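3.2 Bed surfaces and the classification of residual wrinkles
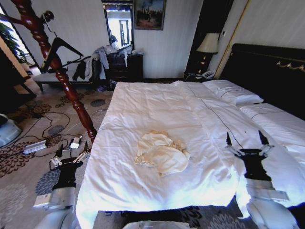

Figure 4. Guest room, bed with white duvet; a crumpled cream-colored cloth lies on the duvet, and the pillows are at the head.

The bed is the largest textile surface in a guest room and the one on which inspectors disagree most often. In the Harasym survey, housekeeping supervisors were asked to mark a made bed as acceptable or not acceptable. Agreement was high for pillow placement and low for the duvet. We attribute the difference to the lack of a shared vocabulary for wrinkles, and this section sets out the terms used in the remainder of the paper.

A soft wrinkle is a shallow undulation with no defined crest. It is produced by the filling and not by the cover, and it returns after smoothing by hand. A fold is a line along which the cover doubles or nearly doubles on itself. A crease is a sharp line retained from pressing or storage. Of the three, only the fold was treated as a fault of bed making. Creases were referred to the laundry record, and soft wrinkles were recorded without penalty. A duvet may therefore be spread smoothly in the sense used here and still show visible relief, as the one in Figure 4 does.

Decorative stitching complicates the assessment. A dark line sewn on a white cover gives the eye a reference, and small displacements of the cover become apparent that would pass unremarked on a plain one. Kovalchuk observed the same effect with piped pillows at the Plolluvetti property, where the piping drew attention to a slight rotation of the pillow. Covers with contrasting lines were scored separately for this reason, and the two sets are not pooled in any of the tables.

Loose articles were the second source of disagreement. Cloths, towels and throws left on a bed were read by some supervisors as part of the dressing and by others as items awaiting removal. We adopted a single rule. An article that was flat or folded, with its edges parallel to those of the bed, was counted as dressing. An article in any other state was counted as loose, whatever its color or apparent purpose. The cream-colored cloth in Figure 4 is loose under this rule.

Each bed was scored from the foot end by two raters working independently, with a limit of 15 seconds per bed. The full set comprised 300 beds. Where the raters differed on the fold criterion, Mladenović made the final decision from the written notes of both. Lighting was left as found, including bedside lamps. Low side light deepens the shadow of a soft wrinkle and can make it resemble a fold, and the raters were instructed to change their viewing position before recording a fold in such rooms. The effect of this instruction on the scores is examined in Section 4.1.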